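Household Textiles, Unit 7: Loading a Front-Loader
Handout for the February lab, Sekell building

Bring your notes on fiber types from Unit 6. We use the machines on the ground floor, and each bench pair runs one load.

Load size
A drum that is packed tight does not wash well. Items need room to lift and fall. A very small load has its own trouble: the pieces gather on one side and the spin may stop and restart. Add 2 towels if this happens.

Sorting
Whites, darks, and strong colors go in separate baskets. Mixed-color garments go by their strongest color until they have been tested for bleeding. Turn printed items inside out — the print wears by rubbing.

Detergent
Use the low-suds powder from the Gorora tub. Measure it with the scoop. Small loads take half a scoop. Use up to 500 ml of water for the dye test, no more.

Dye test and loading, for your lab sheet
Red dye on cotton is the usual cause of pink whites, and a garment that carries both colors needs the test before its first warm wash. The small red and white bunch at the bottom of the drum, with a black numeral on the red part, is the kind of item to put through it. Press a damp white cloth on the red for 8 minutes and record any transfer in column 2.
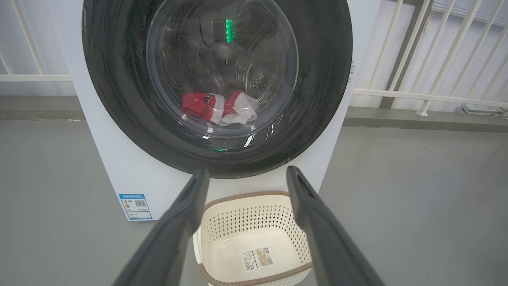
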